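**Wellesberg Household Automation Unit — Guidance Sheet: Trying a Two-Armed Robot on Laundry**

Machines can now do parts of the folding, given time and supervision. They cannot yet be left with a full basket. The steps below are for staff who wish to judge a machine fairly on small garments.

## 1. Set out the table

Use a pale, plain table against a plain wall. Leave a few everyday objects at the back, as a home would have them, and keep the front half for clothing.

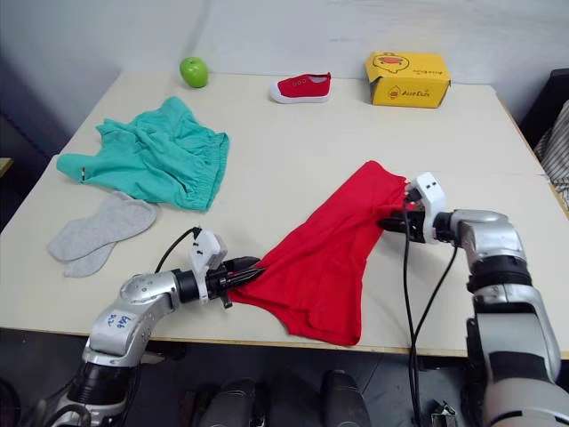 *Fig. 1. A red garment held at two corners by the left and right grippers.*

## 2. Begin with two corners

Ask for a two-corner hold first. Set the arms to 40 per cent speed and allow 50 seconds for each attempt. Record a failure if either corner slips, even where the machine recovers by itself.

## 3. Move on to elastic waistbands

Gathered waistbands remain difficult. The cloth springs back when released, and the machine may take a fold for an edge. Place the garment loosely and do not smooth it first.

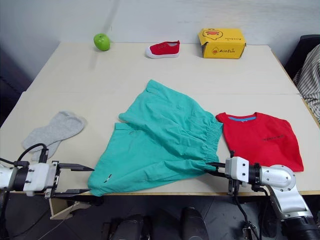 *Fig. 2. Teal shorts with the right gripper closed near the waistband; the left gripper is open.*

Make 32 attempts per garment before drawing any conclusion. Živko Matić's trial notes for the Skaleo programme show why: early results swing widely, and a good first run has misled more than one buyer.

## 4. Check the grip at close range

Review the wrist camera after each attempt.

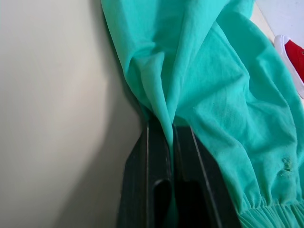

Guidance Sheets, Issue 2

A narrow strand of cloth between the fingers, with creases spreading out from it, is a firm hold but a poor start for a neat fold. Mark it as "held, not placed". Thin fabrics need a separate entry.

Completed forms should be sent to Dragica Leka by the end of March.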